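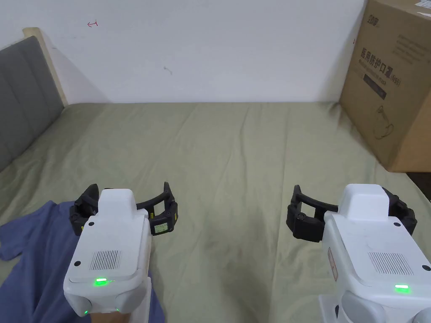
Start | Wohnen | Handel | Termine | Kontakt

Bakeo bringt Polsterbett "Zalletti" ab Mai in den Verkauf

Ab Mai also doch. Der Möbelhändler Bakeo nimmt das Bett Zalletti ins Programm, graues Kopfteil mit senkrechten Steppnähten, schmale Holzkante. Preis: 699 Euro, ohne Matratze. Zunächst nur 200 Stück, Nachschub laut Händler "im Sommer". Genauer wollte man es am Vormittag nicht sagen.
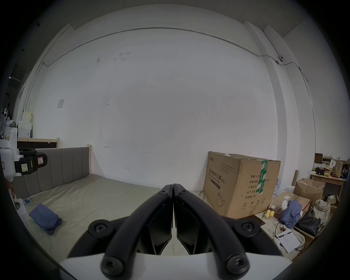

Bestellt werden kann online, abgeholt nur im Lager Leclerc. Lieferung kostet extra, wieviel hängt von der Etage ab. Das Kopfteil ist gepolstert und steht am besten direkt an der Wand, so der Händler. Länge der Liegefläche 2 Meter, andere Maße vorerst nicht geplant.

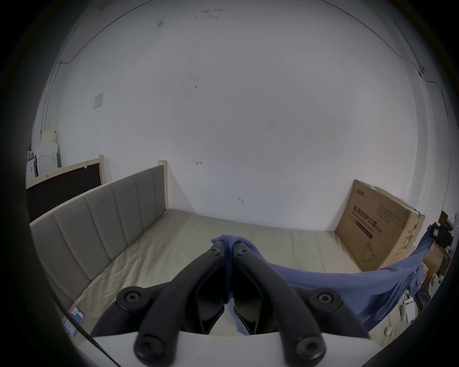 Spannbettlaken gibts von Ninine dazu, in hellen Tönen. Gilt für die ersten Besteller, danach regulärer Preis. Wer das Laken glatt haben will, muss wohl bügeln oder damit leben. T-Shirts falten geht auf der großen Fläche jedenfalls bequem, wer keinen Tisch frei hat. 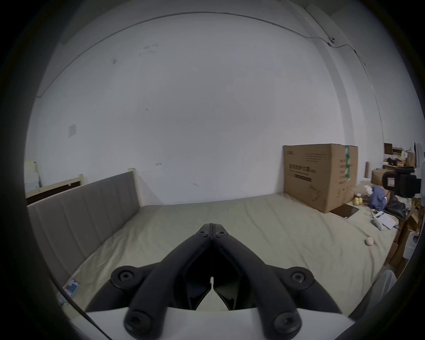 Rückgabe innerhalb der üblichen Frist, Karton bitte aufheben. Bakeo will bis Jahresende 1000 Betten verkaufen. Ob der Preis so bleibt, ist offen. Eine Version in Beige wird geprüft, entschieden ist da noch nichst.

Kommentare (3)

mela_k: 699 ohne Matratze, puh

Nordlicht: Haben so ein ähnliches. Staub in den Nähten, alle paar Wochen mit der Polsterdüse drüber, dann gehts.

tomte: Gibts das auch ohne Kopfteil?

Auch interessant
- Ninine: neue Laken in Übergröße
- Lager Leclerc ändert Abholzeiten
- Kleiderschrank ausmisten vor dem Umzug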